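Student Projects > Mechatronics > Reports > Cable Handling Cell

Looking after the gripper on the Gillow cell

Project report by Miyuki Morikawa
Supervisor: Vratislav Hájek
December 3, 2020

1. What the project was about

The Gillow cell is the small robot cell at the back of the teaching workshop. It has one arm, a two-fingered gripper, a wrist camera and a tray holder. Last year's group built it to sort offcuts of cable, and it was handed to me in October with a short list of faults. My job was to get it running again, write down how it should be set up, and leave a maintenance sheet for the next student. I was not asked to change the sorting program and I did not.

The faults on the list were that the gripper dropped thin wires, that it sometimes stopped halfway through closing, and that the camera picture did not line up with where the fingers went. There was also a note saying "check the air", but the gripper is electric, so I think this was meant for the cell next to it.

2. State of the cell at the start

The arm itself was fine. I ran it through its home routine and it came back to the same place each time. The base bolts were tight.

The gripper was not fine. When I took the fingers off, there was a build-up of dirt and small bits of copper in the slide. The left finger had been put back with one screw that was too long, and the end of it was touching the housing. This is what stopped the gripper halfway. The fingertips had also been fitted slightly twisted, so they met at one corner and left a gap at the other. A thick cable would still be held but a single strand slipped out.

The camera bracket had come loose. Someone had put tape around it, and the tape had gone soft.

3. Cleaning and refitting

I cleaned the slide with a dry brush first and then with a cloth and a little isopropyl alcohol. The first time I used too much and had to leave the gripper open overnight. The slide was then greased with the Sodness grease from the workshop cupboard. Very little is needed, and any that comes out at the ends should be wiped off or it collects copper again.

The long screw was replaced with one of the right length from the Polák spares box. To line the fingers up, I closed the gripper at low force on a strip of paper and tightened the screws a little at a time, going from one side to the other. If the paper can be pulled out at one corner, the fingers are still twisted. It took me 5 tries to get it right. The instructions left by last year's group say to tighten one finger fully before starting on the other, but this pulled the second finger out of line every time.

I removed the tape from the camera bracket and fitted a lock washer. After that the camera offset had to be set again in the Flirkari control software. The page for this is under Tools and not under Camera – I lost most of an afternoon to that.

4. Grip force

The force setting in the software goes from 0 to 100 and has no unit. It had been left at 12, which is too low for anything except a soft cable. I raised it in steps and looked at the insulation under a magnifier after each grip. At 65 the cable was held firmly and there were no marks I could find. Above that the fingers began to leave a flat spot on the thinnest wires, so I left it there.

I used old network cable for the tests. It is awkward to hold, as the pairs move against each other and the ends spread out, so I thought it would show up any problem with the fingers.

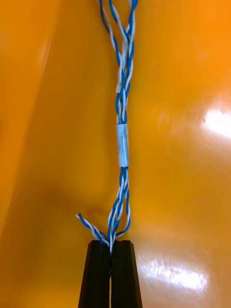
Figure 1. Blue and white twisted wires held between the fingertips, seen from the wrist camera.

A good grip has the wires pinched at the tips, with the fingers close together. If the bundle sits far down between the fingers, the approach height is too low and should be raised by 2 mm before trying again. Loose ends sticking out to the side do not matter for the grip, but they can catch on the tray when the arm moves away – the lift should be straight up before any sideways move.

Glare from the tray is still a problem. Shiny plastic throws the light back at the camera, and the software sometimes takes a bright patch for a white wire. Turning off the lamp nearest the cell helps. A matt tray would be better, but I did not have the budget for one.

5. Maintenance sheet

Before each session: wipe the fingertips, open and close the gripper once with nothing in it, and check the camera bracket by hand.

Every month: take the fingers off, brush out the slide, grease it, refit with the paper test, and set the camera offset again.

Screws for the fingers are in the Polák box, second drawer. Do not use the ones in the open tub on the bench, as they are longer.

6. What is left to do

The gripper cable has a worn patch where it passes the elbow of the arm. I have put a sleeve over it but it should be replaced. Mr Hájek has the part number. The force setting has only been tested on network cable, so it needs to be checked again if the cell is used for mains flex.

Contact the workshop office | © Mechatronics Student Projects | Back to top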